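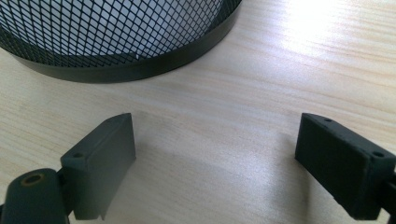 Hermine Ammann wrote back that the desk job was never the part of her day she wanted taken away, and would whoever is running this please ask the front office before calling it "low-value work" again. Her note came in on the first draft of this README, and the phrase is gone. The rest of the card has been rewritten with the people who do the work in mind, which it should have been from the start.

Apr 14, 2020
By Lucyna Pawlak

# Nornden desk-tidy recordings

Short recordings of ordinary office tabletop jobs, done with a hand-held gripper. Collected at the Grudent records office for a trial of an arm that would reset desks and counters at the end of a shift. The arm is supplied by Stullitz. The recordings belong to Grudent.

I was asked to write the documentation, and I don't sell the arm. Please read the sections on use with that in mind.

## What's in it

- 400 recordings, one job attempt each
- 9 kinds of job, mostly moving small things in and out of desk containers, shifting the containers themselves, and squaring up paper
- 2 rooms: the front counter and the sorting room
- 1,535 text labels, several to a recording, typed by hand

The view is from the gripper, so you see the fingers and whatever they are pointed at. You don't see the person holding it. Some staff liked that. Edmund Ziółkowski didn't, and his reason is worth keeping here: with the person out of view, a manager watching the clips can forget there was one.

## How it was made

Clerks recorded on paid time, during their own shifts. That sounds generous until you learn the shift targets weren't lowered to make room for it. Two people stayed late to finish their filing in the first week. We raised it and the targets were dropped for the remaining sessions, but the early recordings were made in a hurry and it shows. They are in the folder called `early`. Leave them out if you want steady movement. Keep them in if you want to know what the job looks like when someone is behind.

No one was made to take part, on paper. Elżbieta Tokarz pointed out that when your supervisor hands you the gripper and asks if you'd mind, you don't mind. Consent forms were redone after that and handed out by someone outside the department. Anyone who withdrew had their recordings deleted, and the totals given here are from after the deletions.

## Labels

Each label gives the job, the object in plain words and whether the attempt was finished. "Finished" means the clerk said so. We didn't define it further, and clerks disagree – one person's tidy counter is another person's lost stapler. The supplier wanted a single standard layout for every desk. The sorting room said no, and I think they were right. If you train on one person's idea of tidy, everybody else gets to live with it.

## Known problems

- Glare off the tabletops. It gets worse in the afternoon at the front counter.
- Mesh containers are hard going. You can see through the sides, and the early model tended to treat the holes as clutter.
- Left-handed clerks are badly under-represented.
- Nothing here covers interruptions. Clips were stopped when a member of the public came to the counter, so the data makes the work look much quieter than it is.

That last one bothers me most. Resetting the counter is what people do while they're listening to someone, or waiting for a file to come up. It hardly takes time of its own. The business case counts it as if it did, then claims the hours as savings.

## What it should and shouldn't be used for

Fine: training or testing grasping on small desk objects, and checking how a model copes with shiny surfaces.

Not fine: timing staff, comparing one clerk with another, or setting rosters. The licence says this in longer words. Clip lengths have been left in because the models need them – please don't put them in a spreadsheet with names beside it.

## Where things stand

The trial arm runs in the sorting room only. Staff now clear a space for it before it starts and check behind it when it's done. Neither task appears in anybody's job description yet. Peter Charvát has asked for both to be written in and paid at the higher grade, and Grudent's answer is due later in April. I'll update this section when it comes.

Corrections to the labels can go to me. Complaints about the arm should go to the department, in writing, with a copy kept.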